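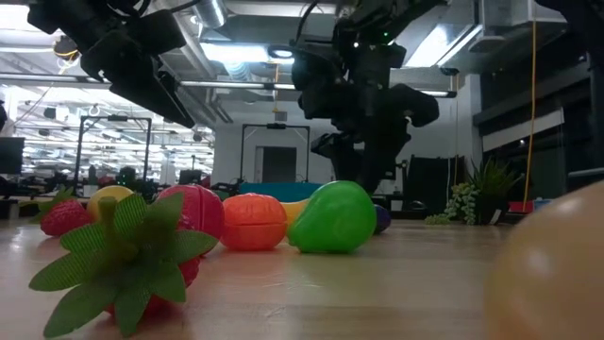
Tamsin Montoya
Course tutor, Bathroom Fitting and Home Plumbing, Plomisley

Session 4 notes: taps, wastes and why your basin gurgles

Right, last time we got as far as isolating valves and a few of you stayed behind to argue about compression fittings (you know who you are!). These notes cover what I said at the bench plus the bits I rushed through at the end.

Choosing a basin tap

Start with the basin, then pick the tap. Count the tap holes and measure across them. One hole means a mono mixer, two holes means a pair of pillar taps or a bridge mixer, and no holes at all means it's coming out of the wall or up through the worktop. I've had people turn up with a gorgeous tall mixer and a tiny cloakroom basin, and the water lands on the front rim and then on your socks.

Next, pressure. If your hot water comes from a tank in the loft you've probably got low pressure, and a lot of modern mixers will just dribble. Look for the minimum working pressure on the box, given in bar. Gerardo Carbone asked whether you can guess it by holding a thumb over the spout. You can't, Gerardo. Borrow the gauge from the cupboard and screw it on to an outside tap or the washing machine valve.

Flexible tails

Most mono mixers come with two flexible tails. Screw them into the tap body by hand before the tap goes anywhere near the basin, because there's no room for your fingers afterwards. Hand tight and then a tiny nip is plenty, they seal on an O-ring. Don't twist them, don't stretch them, and don't bend them so sharply that they kink. If they're too short, alter the pipework.

Hot goes on the left as you face the basin. Always!

Wastes: slotted or unslotted

This is the one that catches everybody. If your basin has an overflow hole, you need a slotted waste, so the overflow water can get back into the pipe. No overflow, unslotted waste. Put a slotted one in a basin without an overflow and you may well get a slow drip round the thread that drives you up the wall (ask Gun-woo, who re-sealed his twice before spotting it).

Traps and gurgling

A bottle trap looks tidy and suits a pedestal or an open basin. A P trap clears itself better, so I'd use one wherever it's hidden in a unit. Basin pipe is normally 32mm. If the run is long or steep, the water can pull the trap dry as it goes, and that's your gurgle, usually followed by the smell. Go up to 40mm pipe or fit an anti-vacuum trap.

Before the next session

Measure your own basin at home: tap holes, overflow or not, and the gap between the back edge and the wall. Sketch the pipework underneath, scruffy is fine. Bring an adjustable spanner if you own one, and we'll be using the long basin wrenches from the Ridberg store, so sleeves rolled up please.

Questions go to me or to Vibeke Bech on extension 1562.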